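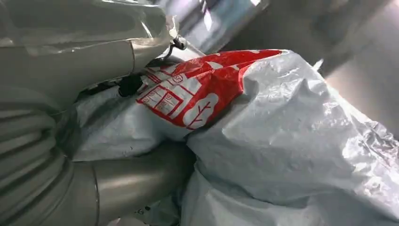

By Noeline Ellery
Clivstead Supply | Packing Equipment | Bag Sealers

Harkley Foot-Pedal Bag Sealer, Floor Model

Price: $1,138
Availability: In stock, ships from our Clivstead warehouse
Sold by: Each

Overview

The Harkley is a floor-standing impulse sealer for plastic bags. The operator holds the bag with both hands and closes the jaw with a foot pedal. Heat is applied only while the jaw is closed, so there is no warm-up period and the bar does not stay hot between bags the way a constant-heat sealer does.

It suits shops that pack by hand and have outgrown a tabletop sealer. Typical customers are parts distributors, seed and feed packers, craft suppliers, laundries and mail-order businesses. If you seal a few bags a day, the McIver tabletop model costs less and takes up less room. If you run bags all day without a break, look at a band sealer.

What it seals

Polyethylene and polypropylene bags and tubing, flat or gusseted. Gusseted bags have four layers at the sides and two in the middle, and they need a longer heat setting than flat bags of the same film. Run a few test bags before you start an order.

The Harkley is not suitable for waxed paper, cellophane, or foil pouches with a thick paper backing. Those need a constant-heat jaw. Thin foil-lined pouches can be sealed on most settings, but send us a sample pouch first if the seal has to be airtight. We test samples at no charge and mail them back to you.

Film with heavy printing in the seal area can be a problem. The ink transfers to the cover strip and from there to the next bag. Ask your bag supplier to leave the top band unprinted.

How it works

There are two dials on the front of the control box. One sets how long the heat stays on and the other sets how long the jaw stays closed afterward. The second setting matters as much as the first. A seal that is pulled before it has cooled will stretch and may open again when the bag is dropped or stacked.

Press the pedal until the indicator lights. Keep your foot down until the light goes out, then release. A return spring lifts the jaw. The spring tension can be adjusted with the wing nut at the rear of the column.

The work shelf below the jaw can be set at any height along the column and tilted forward for loose or powdery goods. A bag should rest on the shelf with its neck just reaching the jaw. If the bag hangs from the jaw while it is being sealed, its weight will thin the seal.

Specifications

Jaw length: 40 inches
Operation: Foot pedal, manual
Heating: Lower jaw only
Controls: Separate heat and cooling dials
Frame: Painted steel
Shelf: Steel, adjustable height and tilt
Power: Standard household outlet, grounded
Shipping weight: 152 pounds
Assembly: Column to base, shelf to column

In the box

Sealer head and column
Base with leveling feet
Work shelf
Foot pedal and linkage rod
Two spare heating elements
Two spare cover strips
Hex keys
Printed manual

Setting up

The unit comes strapped to a pallet. Two people should lift the column onto the base. Bolt it down before you attach the head, and check that the pedal moves freely through its whole travel. The linkage rod has a threaded end. Turn it in if the jaw does not close completely, and out if the pedal touches the floor first.

Place the sealer on a hard, level floor with room for filled bags on one side and empty ones on the other. Most people put the empties on the left. Do not run the power cord across the place where the operator stands.

Choosing a setting

Start with both dials at 2. Seal an empty bag of the kind you plan to use, let it cool, and pull the two sides apart by hand. If the seal peels open, raise the heat dial by half a step. If the film is wrinkled, clear or burned through, lower it. Write the final setting on the chart inside the manual along with the bag size and film thickness. The chart has room for several bag types, and you will be glad of it when you come back to an old order.

In long runs the jaw slowly warms up. After the first 80 bags or so, check a seal and turn the heat dial down slightly if the film has started to wrinkle.

Care and replacement parts

Wipe the cover strip with a dry cloth at the end of each shift. Never scrape it with a blade. When the strip turns brown or starts to fray, unplug the sealer, loosen the end clamps and slide the strip out. You can often shift it sideways a little and get more use from it before replacing it.

Heating elements are a wear item. They usually fail at one end, where they bend over the clamp. Replacement takes a few minutes with the hex key supplied. The silicone pad in the upper jaw lasts much longer, but look it over when you change an element. A dent or cut in the pad will show up as a gap in the seal at the same spot on every bag.

Dust from powdered goods is the most common cause of weak seals that we hear about. It settles inside the neck of the bag as it is filled. Use a funnel that reaches past the seal area, or wipe the neck before closing the jaw.

Parts kits are sold under the Brostano name and fit this model and the older Harkley with the gray control box. They do not fit the McIver.

Shipping and returns

The sealer ships by freight truck to a street address. Please tell us when you order if you have no loading dock, and we will book a truck with a lift gate. Someone has to be there to sign. Check the carton before signing and write any damage on the driver's copy.

Unused machines can be returned within a month of delivery in the original packing. The buyer pays return freight. Heating elements and cover strips are not returnable once the packet has been opened.

Questions from buyers

Can it seal two bags side by side?
Yes, if they are the same film and thickness and fit within the jaw. Leave a gap between them.

Does it cut off the extra film?
No. A trimming knife is available as an add-on and mounts to the upper jaw. It must be ordered with the machine.

Can I work sitting down?
The pedal can be placed in front of a stool, but the head does not lower far enough for most people to work comfortably. The tabletop model is a better choice for seated work.

Will it draw the air out of the bag?
No. Press the air out by hand before closing the jaw. We do not carry a vacuum attachment for this model.

Related items

McIver Tabletop Sealer
Brostano Parts Kit, Harkley Floor Model
Trimming Knife, Upper Jaw Mount
Poly Tubing on Rolls
Gusseted Bags, Clear

To order, add the sealer to your cart or call the Clivstead counter before 4 p.m. for same-day freight booking.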